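Pridari Books to publish Heather Kingi's "The Salt Gate," first in a new fantasy series for ages 9 to 12

MERRICK — July 30, 2021 — Pridari Books will publish "The Salt Gate," a middle grade fantasy novel by Heather Kingi, in September. It is the first of two books set in the harbor town of Zoden, where the tide goes out one night and doesn't come back.

The story follows Ona Tretel, a lighthouse keeper's daughter who can hear the names of drowned ships. When her younger brother walks out across the dry seabed and vanishes, Ona goes after him with a stolen map and a ferryman's ghost who refuses to answer direct questions. What she finds under the harbor is a gate, and the old sea gods on the other side want it opened.

"I grew up near a tidal flat, and I was always told not to walk out too far," said Kingi. "I wanted to write about a girl who has a good reason to do it anyway."

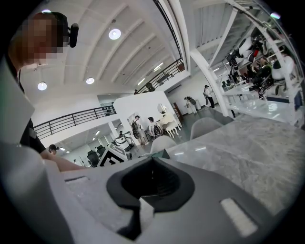

At the gray marble tabletop.

Kingi taught fourth grade for several years before she began writing full time. She wrote the first draft of "The Salt Gate" in the early mornings before school and read parts of it to her class. The ferryman was a minor character in that version. Her students kept asking when he would be back — he now appears in most of the book.

The hardcover runs 222 pages and includes a map of Zoden and the seabed. Chapters are short, and the book can be read aloud in class or at home. A free reading guide for teachers and librarians will be posted on the Pridari Books website on publication day. It covers the tide tables used in the story, the ship names, and writing prompts for grades 4 through 6.

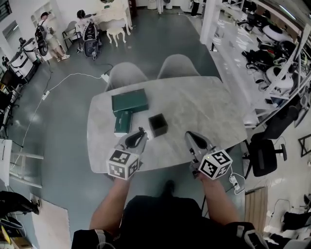

Availability

"The Salt Gate" will be sold in hardcover and as an e-book through independent bookstores, chain stores and online sellers. An audiobook will follow. Pre-orders are open now, and readers who order through Merrick Street Books will receive a signed bookplate while supplies last.

The second book, "The Ferryman's Daughter," picks up the morning after the first one ends. Kingi has finished the draft and is revising it with her editor. A publication date has not been set.

Review copies

Advance copies are available to reviewers, booksellers and school librarians in print or digital form. Please include your mailing address and the name of your publication, store or school. Requests for interviews and school visits, in person or by video, can be sent to the Pridari Books publicity department.

About Pridari Books

Pridari Books is an independent publisher of fiction for children and teenagers, based in Merrick. Its list includes fantasy, mystery and historical novels.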